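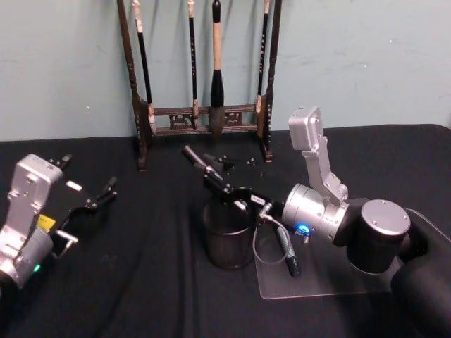 **Part-time robot teachers wanted (no robot experience needed, we promise)**

Hello, and thank you for stopping to read this! We are Mivby, a small workshop on the upper floor of the old Cletora building, and we are looking for patient people to come and show a pair of robot arms how to do everyday desk and tabletop jobs. The project is called Shim, and it runs through the end of May.

The work goes like this. You sit at a station with a pair of hand controls, one for each arm, and whatever you do with your hands the arms do on the table in front of you. You might take a brush off a rack and hang it back up, or put a marker into a pen holder, or pass something small from the left gripper to the right one. Each go is recorded from start to finish, and then you set the table up again and do it once more, with the things in slightly different spots. For some tasks we skip the controls and have you take hold of an arm and guide it through the motion yourself, which most people find easier on the first day and more tiring by the third.

We won't pretend it's a thrilling job every minute. You will pick up the same marker a great many times. But there is a real knack to it, and it's a lovely feeling when your hands stop thinking about the controls and just get on with it (somebody usually lets out a small cheer, and the rest of us look up).

**What we're offering**

- $23 an hour, training included
- 20 hours a week, mornings or afternoons, your choice
- A proper break after every block of recording, with tea, coffee and a very comfortable couch
- Free parking behind the building, or the 19 bus, which stops right at the corner

**Who we'd love to hear from**

People with steady hands and a good temper, mainly. Painters, sewers, model builders, dental assistants, piano teachers, anyone who has spent years doing small careful things. Left-handed people are very welcome, as we don't have nearly enough of you. You should be 18 or older, able to sit for most of an hour at a time, and happy to write a short note when a try goes wrong. Drops and fumbles are part of the work and you'll never be scolded for one.

**How to apply**

Please write a few lines about yourself and something you like doing with your hands. A résumé is fine but we don't need one. Send it by 30 January 2022 to Melquiades Magaña, Mivby, 388 Plullau Street, or drop it in the box by the front door. Melquiades reads every letter himself and will call you to set up a paid tryout at the station.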